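Kevin Lozano
@kevinlozano.tromia

Je vide l'atelier cette semaine et je retombe sur les caisses de blocs pour enfants. Je mets ici mes notes sur le tri et le rangement, ça servira à ceux qui en ont plein les tiroirs. Fil.

1/ Point de départ : 197 pièces en plastique, toutes séries confondues, dans deux caisses sans couvercle. Des cubes, des prismes, des étoiles, des cœurs, et pas mal de formes dont je ne connais pas le nom. Certaines viennent des coffrets Pukus, d'autres d'un lot acheté en avril à une ludothèque qui fermait.

2/ Premier essai : tri par couleur. C'est rapide et ça fait joli dans les bacs. Le problème arrive quand on cherche un prisme bleu au milieu des cubes bleus. On retourne tout le bac.

3/ Deuxième essai : tri par forme. Plus long à faire, plus pratique ensuite. J'ai repris les petits bacs gris de chez Skendico, ceux qui s'emboîtent. Il m'en fallait sept, j'en avais cinq. Les deux derniers groupes sont dans des boîtes à chaussures pour l'instant.

4/ Pour trier, je travaille sur une planche de bois clair. Sur une planche, on voit tout de suite ce qu'on a, et on peut pousser les pièces du plat de la main. Je n'en sors que quelques-unes à la fois.
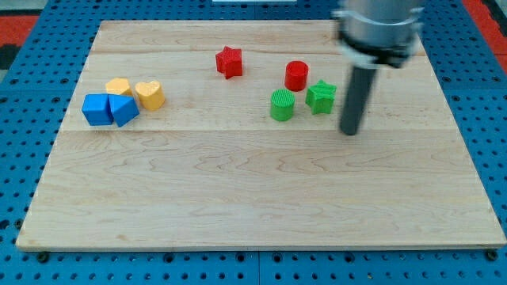
Kevin Lozano
Animateur d'atelier jeux, Tromia

5/ Bleu et jaune à gauche, l'étoile rouge toute seule vers le milieu, un autre groupe plus à droite. Je garde toujours un vide entre les tas. Dès que deux tas se touchent, je me trompe.

6/ Le cube et le prisme bleus, l'un contre l'autre, font presque un seul bloc à l'œil. Avec des petits, c'est un bon exercice : leur demander combien de pièces il y a, puis les laisser séparer.

7/ Le cœur jaune est la forme qu'on me réclame le plus. L'étoile vient juste après. Les cubes, personne ne les demande, mais ce sont eux qui manquent dès qu'on veut construire quelque chose qui monte.

8/ Question posée hier en message : est-ce qu'il faut laver les blocs d'occasion ? Oui. Eau tiède, savon, une brosse à dents pour les creux, puis séchage sur un torchon pendant la nuit. Je ne les passe pas au lave-vaisselle, j'ai déjà déformé un lot comme ça.

9/ Autre question : la planche glisse-t-elle ? La mienne, très peu. Si la vôtre bouge, un morceau de tapis antidérapant pour tiroir, coupé un peu plus petit que la planche, et on n'en parle plus.

10/ Les pièces abîmées. J'en ai mis quelques-unes de côté : des angles mordus, une étoile fendue. Ce qui est fendu part à la poubelle, ça pince les doigts. Ce qui est juste rayé reste.

11/ Étiquettes : j'ai dessiné la forme au feutre noir sur du ruban de masquage blanc. Pas de mot. Les enfants de trois ans rangent aussi bien que ceux de six avec un dessin. J'avais imprimé des étiquettes avec le nom et la couleur, elles ont fini au dos des bacs.

12/ Temps passé : deux matinées, lavage compris. La première est presque entièrement partie dans le tri par couleur, que j'ai ensuite défait. Si vous commencez, allez directement aux formes.

13/ Bilan du tri : 103 pièces gardées pour l'atelier. Le reste est propre et complet, simplement en double ou en triple. Je le donne par sachets mélangés à l'école Zapata, qui ouvre un coin construction à la rentrée.

14/ Il me reste les grandes pièces en mousse, qui ne rentrent dans aucun bac. Pour le moment elles sont dans un sac à linge accroché derrière la porte. Si quelqu'un a une meilleure idée qui ne prenne pas de place au sol, je suis preneur.

15/ Ajout, on me l'a demandé deux fois : non, je ne vends pas les planches. N'importe quelle planche poncée fait l'affaire. Prenez-la assez large pour y poser trois ou quatre tas bien écartés.

22 juin 2024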